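Hovgate Makers Board > Shows, Visits & Open Days > Fletisell open day: towels

tinsnip_ray
12 December 2018
Went to the open day at Fletisell over in Kirarthorpe so the rest of you wouldn't have to. Parking was fine. Coffee was the kind that comes out of a pump. They let people in by small groups and gave us a talk in the lobby, with slides, in which the word "journey" came up more than I'd like, and then we got to go in the back and watch two robot arms fold towels.

I'm going to be fair about this. I expected to be bored and I stood there for two full demos and missed the raffle. It's slow. It's very, very slow. My mother would have had the whole basket done and been on to criticizing my shirt. But there's something about watching a machine think hard about a towel that gets you.

The guy running it was Milovan Delić, who was patient with everyone, including the man who wanted to know if it could do fitted sheets. (No. Long pause, then no again.)

quillback
Did it fold it or did it just kind of gather it up? I saw one of these at a trade show in February and what they called a fold I would call a wad.

tinsnip_ray
Folded. Flat bundle, decent corners. I'd put it in a closet. I wouldn't put it in the guest bathroom.

Got one with both grippers on the top corners of the green one. They're smeary because they don't hold still for you.
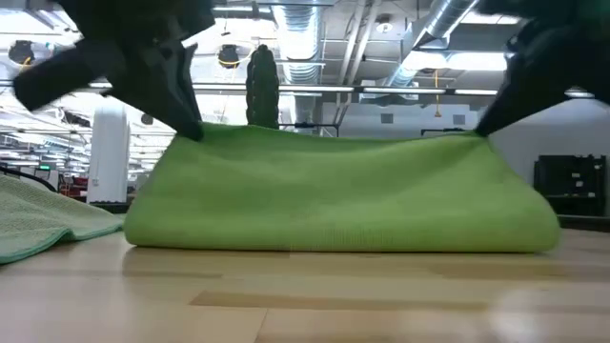 Reply #5 — quillback
OK, I take back "wad." That's a respectable rectangle. The middle of the top edge sags, though, and I notice they picked a nice thick towel. Give it one of those thin ones from a motel and see what happens.

Reply #6 — oldbeltdrive
Is that a cactus?

Reply #7 — tinsnip_ray
I had a whole list of questions and that wasn't on it.

Reply #8 — marnie_k
I'm going to be the grump. I ran a hotel laundry for years and I don't see the point of this. We had a folding machine. It was big and ugly and it ate towels at one end and spat them out folded at the other, and it did this all day long while people yelled over it. Two arms picking at the corners like somebody's aunt isn't progress, it's a hobby with a budget.

Reply #9 — radomir_p
Respectfully, Marnie, your machine folded the same towel every time. Put a bath mat in it and you'd be calling the repair guy. The pitch here is that the same two arms could do a towel, then a shirt, then pack a box. Whether they can is another matter. But comparing the two is like being mad at a pocketknife because you own a table saw.

— Radomir Papadopoulos, Omerović bench group

Reply #10 — marnie_k
I'd be mad at the pocketknife if it cost more than the saw. Did they say what it costs?

Reply #11 — tinsnip_ray
I asked. Milovan said it was "a research setup" and looked at the ceiling. In his defense, there was a lot of ceiling to look at. Ducts, lights, rails, yellow cable. I liked the ceiling.

They did have a number on the slide for practice folds, 1000, and another one, 316, for how many of those they'd kept. I asked what was wrong with the rest and he said "mostly us."

Reply #12 — radomir_p
That's the best answer I've heard at one of these. Everybody else blames the lighting.

Reply #13 — quillback
316 out of 1000 and Ray's giving it closet grade. My kids are at closet grade on a good week, and they've had the same training.

Reply #14 — oldbeltdrive
Your kids can't be switched off, either. Do they take walk-ins or do you have to sign up? My brother-in-law is in town and I'm out of things to show him.

Reply #15 — tinsnip_ray
Sign up at the front desk or call them. They run groups of 5, and if you're two people they'll squeeze you in with somebody else's. Closed shoes. They mean it, a lady in sandals got sent to wait with the coffee.

Reply #16 — marnie_k
Fine. I'll go. I'm bringing a motel towel.

Reply #17 — quillback
Please post the results. Bring a fitted sheet too, for the other guy.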